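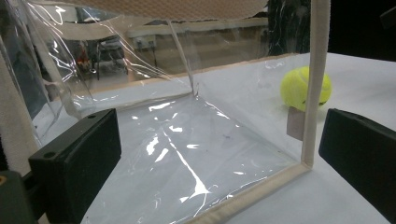 What do you need to build a hand-held gripper at home that records usable grasping data?
A 3D printer, one small camera, a few springs and screws, and an evening for assembly. The printing takes longer than the rest of the work put together.

Building a hand-held gripper for a home robot arm

I built the first one of these in June at the Skametti shared workshop and have rebuilt it twice since. The idea is simple: you carry the gripper in your hand, squeeze a trigger, and do ordinary tasks while the camera behind the fingers records. Later the same fingers go on a robot arm, so what the arm sees looks like what you recorded.

This page covers the fingers, the trigger, the camera mount and the first practice session. Putting the arm together is a separate page.

Parts

Two finger blocks, printed in matte black
One palm plate, printed
One trigger handle, printed in two halves
One linear rail with two carriages
Two extension springs
M3 screws in three lengths, with heat-set brass inserts
One wide-angle camera with a USB or onboard recorder
Thin rubber sheet for the finger pads
Threadlocker

I use Ugwu filament for the fingers and whatever is left over for the handle. Any matte filament will do. Glossy black looks better on the bench and worse on video - every ceiling light shows up on the finger as a white spot that slides around when you move.

Step 1. Print the fingers

Lay the fingers flat with the gripping face up. Use four walls and 20 percent infill. More infill adds weight at the worst place and your wrist will feel it after half an hour.

Clean out the small holes with a drill bit turned by hand. A power drill melts the plastic and leaves the hole oversized.

Step 2. Set the inserts

Set the soldering iron to the low end of what your filament needs. Rest the insert on the hole, put the tip in it and let the weight of the iron do most of the pushing. Stop when the insert is just above flush, then press it the rest of the way with something flat and cold. I use the back of a steel ruler.

Let everything cool before you test a screw. I pulled two inserts straight out on the first build by being in a hurry.

Step 3. Fit the rail and springs

Screw the rail to the palm plate with the carriages already on it. If you slide them on afterward you can lose ball bearings, and they are too small to find on a concrete floor.

Bolt one finger to each carriage. Hook the springs so they pull the fingers open. The fingers should return on their own from any position. If one lags behind, loosen its bolts a quarter turn, open and close the gripper a few times, and tighten again. Most sticking comes from a carriage that was bolted down slightly crooked.

Step 4. Connect the trigger

Run the cord from the trigger around the center post and out to both carriages. Tie the knots with the fingers fully open and the trigger fully out. Pramila Nautiyal uses braided fishing line on hers, and after trying it I switched over too. The nylon cord I started with stretched, and by the second week the fingers no longer met in the middle.

Trim the ends long. You will be retying them.

Step 5. Mount the camera

The camera should look out between the fingers, with both of them in view at the lower corners when the gripper is open. Close the gripper all the way and check that the pads still leave you a view of what is past them.

Lock the focus and the exposure. Auto exposure will hunt each time you go from a dark object to a pale tabletop, and the clips will be hard to use together. Put threadlocker on the mount screws once you are happy with the angle. If the camera moves between sessions, the earlier recordings will not match the later ones.

Step 6. Set up a practice table

Start with a few objects of different kinds on a plain, pale surface. My usual set has a tennis ball and a clear vinyl box with beige fabric edging and a padded lid.

The ball is the easy one. It is bright, it gives a little under the pads, and the felt holds well.

Clear vinyl is harder. It wrinkles, and the creases throw back bright streaks from overhead lights. You also see the room through it, chairs and shelves included, so an edge can be difficult to pick out in the video. The fabric strips are what you want to aim for. Come in slowly, line the fingers up on a strip and squeeze there, away from the loose panel.

Do not take the clear objects out because they are awkward. Vikas Solanki trained his first model on wooden blocks only, and it had no idea what to do with a sandwich bag.

Step 7. Record

Keep each clip to one task, start to finish. Begin with the gripper open and still, do the task at a steady pace, open the fingers, and hold still again before you stop the recording. Move slower than feels natural.

I name clips by task and number and write down the lighting. My first set was 555 clips, and I threw out a lot of them for motion blur. A set of 1000 clean ones is a fair target for a single task with changes in position.

Maintenance

Check the pads before each session and replace them when they go shiny. Retie the cord when the fingers stop meeting. Wipe the lens with a dry cloth, and put one drop of light oil on the rail when it starts to sound gritty.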